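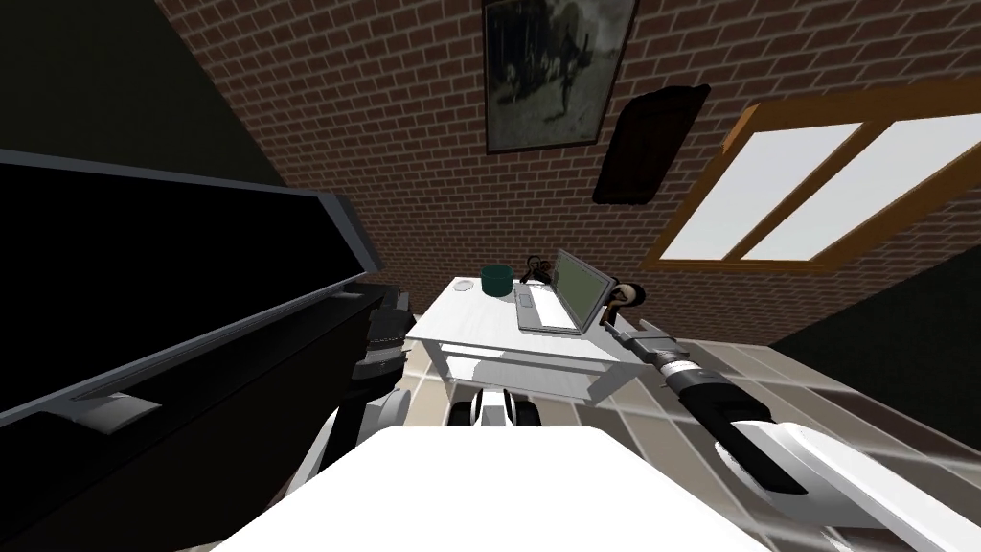 Cuaderno de taller, marzo. Mezcla del disco de Plindarow, cara B

16:20. Vuelvo a abrir la sesión de «Bidora» con la esperanza de que la semana sin escucharla la haya mejorado. No. El bombo sigue sonando a alguien que deja caer una guía telefónica en el piso de arriba, y el bajo le da la razón en todo.

Estado de la cosa: 36 pistas, de las cuales el grupo me juró que eran «dos guitarras, bajo, batería y voz». Hay una que se llama «guit final», otra «guit final buena» y otra «guit nueva no usar», que es la que mejor suena y la que voy a usar. Si alguien del taller abre esto después de mí: no renombréis nada hasta que cierre la mezcla, que la automatización de los envíos cuelga de esos nombres absurdos.

Batería. Micro de bombo interior más el de fuera, desfasados. Invertida la polaridad del de fuera y aparecen graves que llevaban ahí desde la grabación, muertos de risa. Retrasado el interior 24 muestras para alinearlo a ojo; a oído me quedaría con algo menos, pero lo dejo así hasta mañana porque hoy ya no me fío de mis oídos. Corte en la caja en 1517 Hz, muy estrecho. Sé que el número parece inventado. Es donde vive el pitido, qué le voy a hacer. El batería dice que ese pitido es «su sonido». Su sonido ha bajado cuatro decibelios.

17:45. Voces. El cantante graba pegado al micro en las estrofas y a distancia de tren de cercanías en los estribillos. He partido la toma en dos pistas y las comprimo por separado: estrofas a 4:1 con ataque lento, estribillos casi sin tocar y subidos a mano, sílaba a sílaba en el segundo. La ese de «cenizas» merece capítulo aparte. De-esser, luego volumen a mano, luego resignación.

Coros: fuera la tercera voz del puente. Estaba un cuarto de tono por debajo y convencidísima. Queda silenciada, sin borrar, por si preguntan.

Reverb. Probada la placa vieja de Altlow, la que nos prestaron sin manual. Para voces es una maravilla oscura; para la caja, un pantano. Anotar para la próxima: dejarla encendida un buen rato antes de imprimir, que en frío zumba, y no apoyar tazas encima. En la última pasada se oye una cucharilla en el compás previo al estribillo. El grupo la ha oído en la mezcla de prueba y le encanta, así que ahora la cucharilla está en el disco y hay que conservarla en todas las versiones. Pista «cuch», a menos doce.

18:30. Guitarras. Las dos quieren ocupar el mismo sitio, como los guitarristas. Abiertas del todo a los lados en los estribillos y más cerradas en las estrofas. A la izquierda le quito cuerpo en los medios graves, a la derecha un poco de brillo. En mono sigue aguantando, comprobado en el altavoz feo de la cocina, que es el único del taller al que respeto.

El solo no lo toco. Me han escrito tres mensajes distintos pidiendo que suba, que baje y que «respire». Lo dejo donde está y mañana diré que lo he hecho.

Pendiente:
- Preguntar al sello, Yeoh, si quieren vinilo con la cara B completa. Si entra la versión larga del último tema hay que bajar el nivel general, y luego vendrán las quejas de que suena flojo.
- Imprimir instrumental y versión sin voces principales.
- Copia de la sesión en el disco gris. El azul hace ruidos.
- Cambiar el cable del canal 4 de la mesa, que va y viene según la postura.
- Devolver la placa. Sin prisa.

19:50. Última escucha a volumen bajo. El segundo estribillo por fin empuja. El final se sigue cayendo y sospecho que el problema es la canción, pero para eso no tengo plug-in. Mezcla 4 exportada y subida a la carpeta del grupo. Móvil apagado hasta mañana.

Buscar en el cuaderno Buscar

Contacto | © Cuaderno de taller | Volver arriba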